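Sections News Work Machines Opinion Subscribe

Machines > Interviews > Household

Putting the plates away: how close are robots to doing kitchen chores?
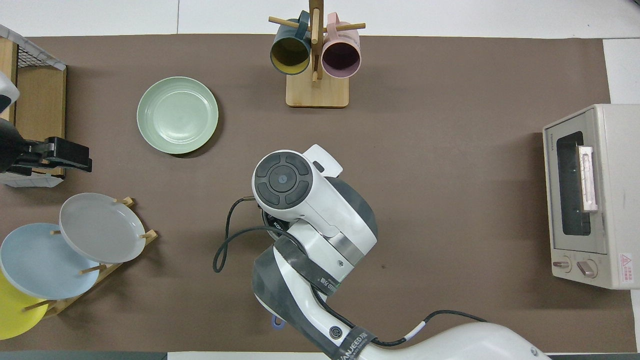

A robot arm over the work mat, with a mug tree, a dish rack and a toaster oven within the test area.

Shahnaz Pramanik has spent most of her working life getting machines to pick things up. She began at Makris, a parts warehouse, and now runs the household testing group at Sonon in Lodau. Her answer to the question of whether a robot can clear a kitchen yet is short.

"Parts of it," she says. "If you give it a plate and a rack and leave both where it expects them, it does fine. A real kitchen doesn't stay like that."

Her group keeps a log of every attempt. In June it ran 1,000 plate placements, and 794 ended with the plate standing in a slot and no help from a person. Mugs were harder. Of 300 tries at hanging a mug by its handle, 261 had to be stopped or finished by hand.

"People are surprised by the mugs," Pramanik says. "A handle is a small target and it can point any direction. You turn the mug in your fingers without thinking. The arm has to set it down, look again and take a new grip."

Plates bring their own trouble. A plate lying flat gives a gripper very little edge to work with, and the arm may slide it some distance before getting hold of it. Racks that hold plates at a slant add another step, as the wrist has to match the angle before letting go.

We use cookies to remember your settings and count visits. Accept Manage choices

She is cautious about appliances. Opening the door of a small oven sounds simple, she says, but the arm must follow the path of the hinge, and pulling a little off that path can drag the whole oven across the table.

The group has also tried shop work. Last year it spent four months at Winham, a housewares store, where the job was restocking a shelf with boxed glasses.

"Boxes are easier. They're all the same and they have flat sides," she says. "The customers were the hard part. Somebody puts a box back sideways and the next three don't fit."

Speed is still a problem in both places. Pramanik says she can empty a rack herself before the arm has moved its second plate. She doesn't think that matters much at home – a slow machine can work while the owner is asleep – but the store manager at Winham saw it differently and did not extend the trial.

Asked when she would have one in her own kitchen, she says she would take one now for plates only. "I'd still wash the glasses myself. And I'd want to be able to reach the plug."

Her group goes back to mug handles next, with a set of cups in different sizes.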